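About Fekmont

Fekmont gathers examples for learning systems that control robot arms. Pierina Colombo and Marisa Cirillo started the company in Olby, and we still work from there.

Customers come to us with a task, such as picking up a flat part or moving a bottle without knocking over what stands next to it. We build the task in simulation, and our operators drive the arm through it by hand. Each run is saved with the joint positions, the gripper commands and the rendered views.

Our object library, Hadota, holds 868 models. Sizes and shapes are mixed on purpose -- large worn metal goods, thin discs, carved figures. Layouts change between runs, and so do tables and rooms. Failed runs are kept and labeled as failed.

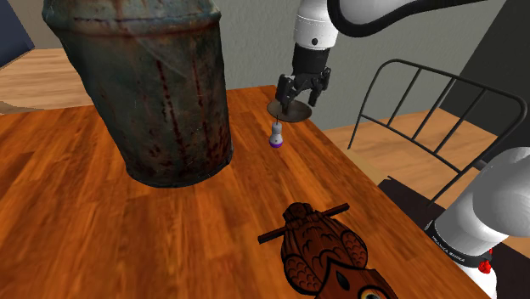
Simulated tabletop task: the gripper at a thin round disc, with a weathered cylinder and a carved owl on the same table.

We have 19 operators working in 2 shifts. Marisa runs the operator floor. Pierina handles scene building and delivery. New customers usually start with a trial set of 406 runs -- write to the Olby office to ask for one.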